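Search this site
Search
Enter keywords

Nadaler Robotics Open Day: pre-opening safety checklist with comments
Site: Drulton building, ground floor demo hall and screen room
Checked by: Lise Perron
Second check: Laurier Tremblay
Host for visitors: Chantal Fraser
Last updated: 24/08/2026

Marks used: OK, FIX (must be done before doors open), NOTE (no action needed, read it anyway).

Part A. Entrance and routes

A1. Front doors open fully and stay open on the hooks. OK
A2. Sign-in desk clear of the exit path. FIX
Desk was set up square across the left-hand door. Move it back against the coat rack. Laurier moved it during the walk, but the power strip for the badge printer still has to be rerouted.
A3. Visitor badges printed. OK
224 names on the list. Blank badges are in the drawer for walk-ins.
A4. Exit signs lit, ground floor. OK
A5. Floor tape from entrance to demo hall. FIX
Tape is lifting at the corner by the drinking fountain. Replace the whole strip. Pressing it down again didn't last the afternoon at the previous open day.
A6. Ramp at side door. OK
Rubber edge is worn. Usable. Reported to the building under ticket 901.

Part B. Demo hall, live cell

B1. Fence panels bolted, no gaps at floor level. OK
B2. Gate switch stops the arm when the gate is opened. OK
Tested five times, stopped five times. Laurier opened, I watched the status light.
B3. Emergency stops, all. FIX
The one on the operator's post works. The one on the visitor side works but was hidden behind the Dorimeck banner. Banner has to come down or go on the other wall. Chantal will talk to Dorimeck about it.
B4. Speed limited for the demonstration. OK
Set to the slow program. The key is out of the switch and with Jade McIntyre. It stays with her all day, lunch included.
B5. Part bin filled, lids off. OK
B6. Gripper fingers checked for cracks. OK
B7. Air line tied down. FIX
One tie missing near the floor valve. A foot could catch it. I had none in my bag.
B8. Visitor line painted or taped outside the fence. OK
NOTE: school groups stand behind the second line, the yellow one. Chantal has this in her talk.
B9. Noise level with compressor running. NOTE
You can speak over it from the yellow line. Further forward you can't. Ear plugs are in the box by the operator's post.

Part C. Visitor talk

C1. Safety talk under five minutes. OK
Chantal ran through it once with me. The part about loose sleeves and lanyards comes at the end and should come first. She agreed.
C2. Group size. FIX
The schedule on the wall and the schedule in the handout give different group sizes. Use the handout and take the other one down.
C3. Operator introduced by name before the arm moves. OK
C4. Someone at the back of each group. NOTE
Roswitha Ostermann has the morning groups. The afternoon is open. I would not run the cell without a second person, so this needs a name by the staff meeting.

Part D. Screen room, simulated cell

D1. Projector cable covered. OK
D2. Seats in rows, center aisle clear. OK
Aisle is wide enough for a wheelchair. Checked with the chair from first aid.
D3. Simulation loads and runs from the start menu. OK
Took two tries. Close the other program first.
D4. Model arm starts clear of the table. OK
In the simulated room the gripper is up above the tabletop, pointing straight down, with nothing in it.

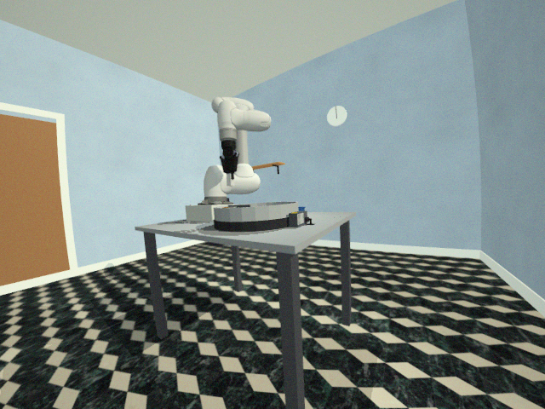
D5. Visitors told the screen demo is not linked to the live cell. FIX
Put this on the first slide. At the last open day a boy pressed a key and thought he had started the real arm next door, and it upset him. The two are on separate machines and I checked that there is no network cable between them.
D6. Keyboard station height. NOTE
Fine for adults. A step is available for small children, and an adult stands next to it while it is in use.
D7. Floor pattern on the big screen. NOTE
The simulated floor has strong cream and black shapes. When the view was turned quickly, Roswitha found it hard to look at from the front row. Turn the view slowly, and leave it still during questions.
D8. Room temperature. OK
Gets warm with the door shut. Keep it propped with the wedge, not with a chair.

Part E. First aid and fire

E1. First aid kit stocked. OK
E2. Extinguishers in date, demo hall and screen room. OK
E3. Assembly point sign visible from side door. FIX
A delivery van was parked in front of it. McIntyre has asked the driver to use the rear lot.
E4. Head count method. OK
Badge list at the desk, marked in and out. The desk person carries it outside if the alarm goes.

Open items: A2, A5, B3, B7, C2, D5, E3, plus a name for C4.
I will walk the FIX items again with Laurier before the doors open. Anything still open in Part B means the live cell stays off and all groups go to the screen room first.

L. Perron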